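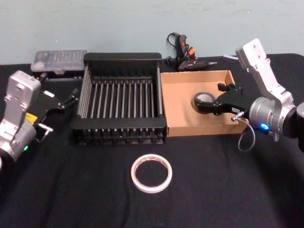

**Local News | Reuse and Repair**

# Pellell repair room to stay open through July

The Pellell repair and reuse room will keep its doors open through the end of July after a grant of $2,000 from Barbier, the hardware store on the same block. The room had been due to close at the end of the winter, when its first lease ran out.

Residents bring in household goods that are broken or no longer wanted. Items are checked on a long table, and anything that can be used again is boxed and offered to local families at no charge. Things that need a small fix are set aside until the right part or glue is on hand.

The room took in 1,083 items in its first year, according to a report posted at the front desk on 27 February 2024. Of those, 344 needed some kind of repair before they could go back out. Kitchen goods made up the largest group, with dish racks, pans and food containers at the top of the list. Lamps and small shelves came next.

"People move, and the dish rack is the last thing left on the counter," said Elsie Pearce, who runs the room. "It doesn't fit in the last box, so it comes to us."

Pearce said racks are among the easiest donations to place. Most need a wash and new rubber feet. Larger ones go out with a box of smaller kitchen things, so that a family setting up a new home can pick up everything in one trip.

The tools on the table are basic. A glue gun handles many of the loose handles and cracked trim pieces that come in, and packing tape is used up faster than any other supply. The grant will pay for tape, glue sticks and cartons, with the rest going toward rent.

Jolomel, a moving company with an office in Pellell, has agreed to supply 600 used cardboard boxes over the same period. The boxes come from finished moves and are sorted by size before they are dropped off. Until now the room had been buying some of its boxes new.

A second collection point will open at the Plokia apartments on the east side of town. Tenants there will be able to leave small items in the ground-floor mail room, and a van will bring them to the repair room twice a month.

The room does not take mattresses, large appliances or anything with a gas fitting. Glassware should be wrapped, and knives should be taped inside cardboard and clearly marked. Donors with more than three boxes are asked to call ahead.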